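Ya-wen Lui
October
Reading time: 11 minutes
Search this site Go

4. Rules for the shared kitchen tasks

4.1 Why write them down

By the time the Husen tasks had been in use for a year, our group had developed a large body of law and no statute book. Everyone knew that a pan counted as moved when it was off the counter, except for those who knew that it counted when it reached its target. Everyone knew that you could restart an episode if the simulator misbehaved. What counted as misbehaviour was a matter of conscience, and consciences tend to soften near a deadline.

This section sets out the rules we now follow when recording and scoring two-handed kitchen work in simulation. They were drafted in a shared file with colleagues at Lultgate, whose comments in the margin were longer than the draft and, in several places, better. We make no claim that the rules are clever. Most of them are the sort of thing one would expect to find already pinned to a wall.

4.2 Start states

Every episode begins from a stored start state, and the stored state is the one that gets reported. Under the old practice an operator would load a state, dislike it, nudge an object a little closer to the hand and carry on. The nudge was always small. It was also always in the same direction.

Operators may now reject a start state only before the first command is sent, and the rejection is logged with a reason chosen from a short list. "Looked awkward" was on the list in the first version. It accounted for so many of the rejections that we took it off, whereupon awkward states became rather less common in the operators' accounts of their day and exactly as common in the files.

States that put two objects inside each other are repaired at the source and given a new number. Please do not repair them by hand and keep the old number. We have spent a good part of a spring comparing results on a state that existed in 4 versions, each of them named final.

4.3 What counts as a success

Success is decided by a written test on object positions and contacts, fixed before any recording starts. A person may flag a result as odd, but may not overturn it. Flags are published with the results, including the embarrassing ones.

The test is applied at the end of the episode and again after the hands have been still for 15 simulated steps. The second check was Tang's contribution (Tang being our scoring tool, which contributes more than one would like). Without it, an object balanced on a fingertip at the right height passes as an object delivered. With it, a fair number of our proudest episodes turned into near misses, and one of our figures had to be redrawn with a shorter axis.

Partial credit is allowed for tasks with named stages, provided the stages were named in advance. Stages discovered afterwards, in the course of looking for something the policy was good at, go in the appendix.

4.4 Contact and the second hand

Two hands give two opportunities for mischief. A rule that says only where the object must end up says nothing of the hand that isn't holding it, and learned policies are quick to notice. We therefore log contacts for both hands throughout, whichever of them has the job. Contact between an idle hand and any fixed surface is reported as a separate number. It does not fail the episode by itself, a compromise reached at the end of a long call during which one side was, I believe, simply hungry.
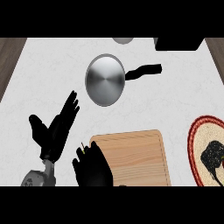
Figure 7. Simulated countertop task with two robotic hands, a frying pan and a cutting board.

The same log covers contact with objects that have no part in the task. These used to be called distractors, a word that places the blame on the objects. We now call them bystanders, and any bystander shifted beyond the tolerance in the task file costs the episode its clean mark. Lultgate wanted the tolerance set to zero. We tried this and learned a good deal about how often the physics engine shuffles things about when left alone, so the tolerance stayed.

4.5 Recording and release

A release must hold every episode recorded under the stated protocol, failures included. Our last release, made through Dosetex, contained 700 episodes, and the failures among them have been downloaded with an enthusiasm the successes can only envy.

Each episode carries its start state number, the version of the simulator, the version of the success test and the operator's code. The operator's name stays out. Camera settings are stored with the episode and are not to be changed partway through a session, even if the new view is much nicer. If a setting has to change, the session is closed and another opened. This takes two minutes and has been described to me, in writing, as intolerable.

Changes to the rules take effect at the next release and never apply backwards. Proposed changes go in the shared file, where the margin is still open.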